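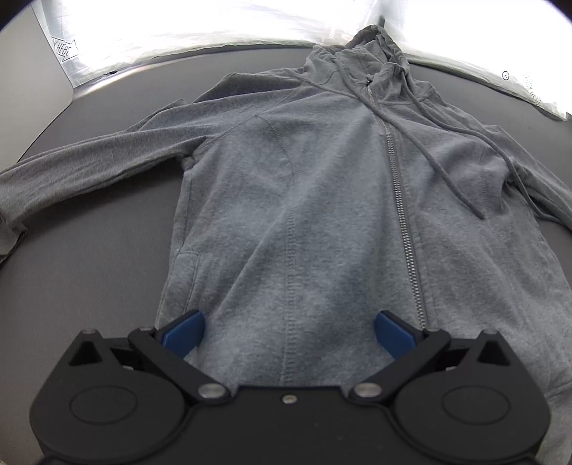 1/ Thread on the folding dataset, because a few people asked what I do all day. Short version: we collect demonstrations of clothes being folded, so a model can learn to do it. I run the collection side at Flivotitz. I don't train the model. I make sure it gets decent examples.

2/ The current batch is zip-up hoodies. We did T-shirts first, then pants, then towels. Hoodies were put off for as long as we could put them off.

3/ A T-shirt is more or less one flat piece. A hoodie has a hood that won't lie down, a zipper that is stiffer than the cloth around it, two drawstrings that go wherever they like, pockets, cuffs and a heavy hem. Every one of those changes where you want to grab.

4/ We collect with hand-held grippers. A person holds the tool and does the fold with it, one short recording per fold. The person feels the cloth a little through the handle, and that helps. The fingers can only do what the fingers can do, and that helps too. No pinching with a thumb the robot doesn't have.

5/ Total so far on hoodies: 1632 recordings. Of those, 726 have passed review. The rest are either waiting or thrown out. I'll get to the thrown out ones.

6/ The target for this round is 1000 accepted. I said end of March when we started. I would like to stop being asked about that.

7/ What makes a recording good? The written rule is one page. The start pose is front side up, hood away from you, sleeves out to the sides. The fold has to end inside the size limit. The fingers have to let go of the cloth before you stop recording.

8/ The last one is the most common failure. People finish the fold, feel done, and stop recording with the fingers still closed on a sleeve. The model then sees a lot of folds where the last step is to hold on forever.

9/ Chun-hung Shih found that in February. He was playing back results from an early training run and the arm would fold a towel nicely and then just stay there, holding a corner. We checked the recordings. Around 325 of the towel ones ended too soon. We cut them all and the holding went away in the next run.

10/ So now there is a step where you open the fingers, lift clear, count to two, and stop. It looks silly when you do it. Do it anyway.

11/ On start poses. We used to smooth each hoodie out flat before recording, hood and all. It made for tidy starts and a model that got lost as soon as the hood was crumpled. A hood is nearly always crumpled.

12/ Now the rule is: lay it down, pull the sleeves more or less out, leave the hood how it lands. Same with the drawstrings. If one ends up across the zipper, it stays across the zipper.

13/ Elisa Cattaneo argued for this for weeks before I agreed. My worry was that too much variety early on would make everything worse. We ran both ways on a small set and hers did better on every garment that wasn't neat, and about the same on the neat ones. So that was settled.

14/ Drawstrings deserve their own post. If a finger closes on a string and the cloth at once, the string gets dragged into the fold and pulls the hood sideways when you let go. Some operators learn to come in beside it. Others flick it away first. We keep both.

15/ What we don't keep is stopping in the middle to fix it by hand. If a hand comes in and moves the string, that recording is out. The robot has no spare hand to call on.

16/ Zippers. Open or closed? Both, but we log them separately. A closed zipper makes the front act like one panel. An open one gives you two panels that slide apart as soon as you lift a side. Same garment, different job. For a while we mixed them under one label and it muddied the numbers.

17/ Gray on gray is another thing. A gray hoodie on a dark surface is harder than a red one on the same surface. The hem is easy to lose, and a sleeve lying against the body can look like one more crease. We record plenty of those on purpose. Most of the hoodies people own seem to be gray, black or navy.

18/ Somebody asked whether we clear the background. No. Whatever is on and around the table that day is what goes in. The first set we ever made was shot against a clean sheet, and moving the table to another wall was enough to throw the model off.

19/ Review. Every recording gets watched once by a person who didn't make it. Primo Pellegrini does most of it now, at double speed. He marks it keep, drop or ask. The "ask" pile goes to me on Tuesday.

20/ The ask pile is usually the same few questions. Is a fold okay if the cuff sticks out a bit? Yes, up to two fingers wide. Is it okay if the first grab misses and the second one works? Yes, and please don't redo those. I want them.

21/ More on missed grabs. Early on, people were deleting any recording where they missed, out of pride I think. So we had a dataset of perfect first grabs. The model never saw what to do after a miss and would carry on folding with nothing in its fingers. Now about one in ten kept recordings has a miss and a recovery.

22/ Operators. Four people on this round, in blocks of 40 minutes with a break after each. We tried longer blocks. The folds in the last part were faster and sloppier, and Primo was dropping twice as many. Wrists also get sore. Apolinar Ventura asked for the handle to be padded, and it got padded.

23/ Everyone folds differently and I've stopped trying to fix that. Apolinar goes sleeves first, then hood down, then half and half. Elisa brings one whole side in along with its sleeve. What I do ask is that each person sticks to one method for a full block, and that the method goes in the notes.

24/ The notes are a plain spreadsheet. Garment ID, size, zipper state, method, operator, surface, anything odd. We looked at a labeling tool called Mandby and may still move over to it. For now the spreadsheet works and everyone knows how to open it.

25/ One mistake of mine, for the record. I bought a lot of hoodies in the same size. They folded well, the model learned them well, and then it did badly on a child's hoodie because all of its grabs landed too far out. We now have kids' small up to adult 2XL, and I bought the second lot used. Worn cloth drapes differently from new cloth. Stiff new ones were making it look easy.

26/ What's next: finish the hoodies, then button shirts. Corrado Pagano has been doing test folds on shirts after hours and says the collar is worse than the hood. I believe him.

27/ Question I got by message: could you do all this in simulation? Some of it. The Piltent group down the hall works on that, and their cloth keeps getting better. Drawstrings and zippers are still rough. For those we go and fold the real thing again.

28/ Another one: do you fold your own laundry better now? Same as before. I do lay hoodies front side up every time.

29/ If you collect this kind of data and you've found a good way to handle hoods with a thick lining, please reply. Ours spring back open after the last fold, and we haven't agreed yet on whether that counts as finished.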